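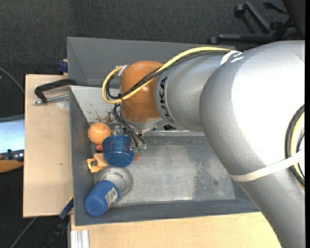
Taking a group to a robot lab open day — what should we plan for?

Posted by Geeta Goel in Visits and Outings, 2023-03-27

I run a club for adults who want to learn a bit about automation. We have been offered a place at the Brellico open day in October, and there are 31 of us signed up so far. The main item is a bin picking demonstration with a KUKA arm. The invitation says it works from a bin of household things and toys, cups and balls and bottles, and that visitors can ask questions while it runs.

Most of my people have never stood next to a robot of that size. Has anyone been to one of these? I would like to know how long to allow, whether everyone will be able to see, and what is worth asking. Two of our members use wheelchairs.

Haiyan Guo

I went last year with a group from Feyisa. We had 40 minutes at the picking station and it was enough, but only because they split us up. Thirty-one people will not fit around one bin. Ask for three groups and have the other two see something else in the meantime. The talk on grippers was fine for that.

On seeing: the arm is big and it reaches over the bin, so from some spots you get a good view of the arm and almost none of the gripper. There was a screen showing the bin from the other side and I watched that most of the time. For the wheelchair users, write ahead and ask how high the bin sits and where the visitor line is. They answered my email in a day.

Questions that got good answers from the staff:

How does it choose which object to go for first when they are piled on each other?
What does it do with see-through things? (They spent a long time on this one. Clear plastic is hard for the depth cameras.)
What happens after a missed grasp?
Why do the cables run on the outside of the arm, and how often do they need replacing?

Skip the question about jobs. It came up twice and ate up most of the time for the second group.

Gaurav Pandey

Wear flat shoes, there is a lot of standing. Parking was bad.

Kamlesh Sandhu

I agree with Haiyan about splitting up. One thing to add: it is slower than people expect. The arm can sit still for a while before it moves, and a few in our party thought it had broken down. Tell them before you go. I would also ask for the session after lunch — ours was first thing in the morning and they were still setting up when we walked in.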